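Flirner 2408 Roller Ironer

Floor-standing roller ironer for sheets, tablecloths and other flat household linen. Supplied by Trusholm.

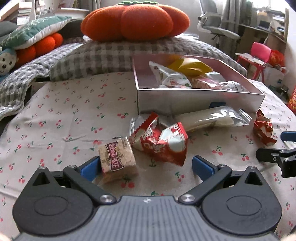 The Flirner 2408 is a roller ironer for homes, guest houses and small kitchens that get through more flat linen than one person wants to do with a hand iron. You sit in front of it, feed the cloth in with both hands and let the padded roller draw it across the heated shoe. It does its best work on plain rectangles: sheets, pillowcases, tea towels, napkins and table coverings. On a pale cloth printed all over with little pairs of red cherries, the faint creases are easy to overlook among the pattern, but a short raised wrinkle will still catch the light, and one slow pass is normally enough to take that sort out if the fabric goes in slightly damp. Heavier creases, such as those left by a winter in the airing cupboard, may need a second pass.

How it works

The roller is turned by a motor and the shoe closes on it when you press the foot pedal. Take your foot off and the shoe lifts straight away, so you can stop and straighten a hem without scorching it. A second, lighter press on the pedal holds the cloth still under the shoe for a moment, for collars and folded edges.

There are 2 roller speeds. The slow one is meant for linen and anything thick. The faster one suits pillowcases and thin mixed fabrics. The temperature dial is marked with the usual one, two and three dots found on care labels, and a lamp beside it goes out when the shoe has reached the setting.

The roller is open at the left-hand end. This lets you slip a pillowcase, a skirt or a shirt yoke over it and turn it as you go. Cloths wider than the roller should be folded lengthways once, ironed on one side, then turned and ironed on the other. The fold can be pressed flat or left soft, as you prefer.

What is in the box

Ironer with folding stand
Foot pedal and lead
Padded roller cover, fitted
Catch tray for finished linen
Cleaning cloth for the shoe
Printed instructions

The stand comes folded and needs no tools. The catch tray hooks on underneath and can be left off if you would rather let long cloths drop over a clothes horse behind the machine.

Weight and moving it

With the stand the ironer weighs nearly 37 kg. It runs on castors and will roll easily over boards, tiles or vinyl. Deep carpet is harder work. Two people should lift it over a doorstep, and it should never be lifted by the shoe or by the ends of the roller. When folded it stands upright on its own base and can be kept in a tall cupboard once the shoe has cooled completely.

Preparing the linen

Fabric straight from the line is often too dry. Sprinkle it with water, roll it up and leave it while the machine heats. Very wet linen is just as much of a nuisance, as it cools the shoe and makes the padding damp. If steam is still rising from the cloth when it comes out at the back, feed it through again or hang it up before folding.

Pull the hems square before you start. Most of the trouble people have with a roller ironer comes from feeding the cloth in at a slant, so that one side arrives before the other and a pleat forms near the end. Start with the edge parallel to the roller and keep a light, even pull with the flat of both hands.

Buttons should face the padding, away from the shoe. Zips, hooks and metal poppers should not go through at all. Printed cloths can be ironed on either side unless the print is raised or rubbery to the touch, in which case put it face to the padding and use the lowest setting. Do not put plastic-coated table coverings through this machine. They will melt on to the shoe, and that damage is outside the guarantee.

Care

Wipe the shoe when it is cold. Starch leaves a brown film which will mark light linen sooner or later, so if you use a lot of it, clean the shoe more often. The padded cover can be taken off by loosening the drawstring at each end. Wash it on a cool cycle and let it dry fully before it goes back on. Replacement covers are made for this model by Mekov and come in natural only.

The motor is sealed and needs no oil. Please don't oil the pedal either – it works by an electrical switch, and oil gets into the contacts.

Choosing between this and the smaller model

We also stock the Meng table-top ironer. It is lighter and cheaper and goes on any firm table, but the roller is shorter and closed at both ends, so pillowcases have to be done flat. For a household that mainly irons napkins and tea towels it is quite adequate. If you do double sheets every week, or want to sit with your knees under the machine, the Flirner is the one to have.

Neither machine replaces a hand iron. Gathers, sleeves and fitted sheets are awkward on any roller, and we would keep a small iron for those.

Guarantee and spares

The guarantee runs for 2 years from the day of delivery and covers the motor, the heating element, the pedal and the stand. Padded covers and castors count as wearing parts. Please keep the receipt and note the serial number, which is on a plate behind the catch tray. You will be asked for both.

Delivery

Delivered to a ground-floor room by appointment. The driver will not unpack the machine or take it upstairs. Packaging can be taken back if you ask when you book, though we suggest keeping the carton until you have tried the ironer at both speeds.

Stock of this model is low at present. Orders placed now will be sent out from Fri 7 July, in the order we receive them. Covers are in stock and go by ordinary post.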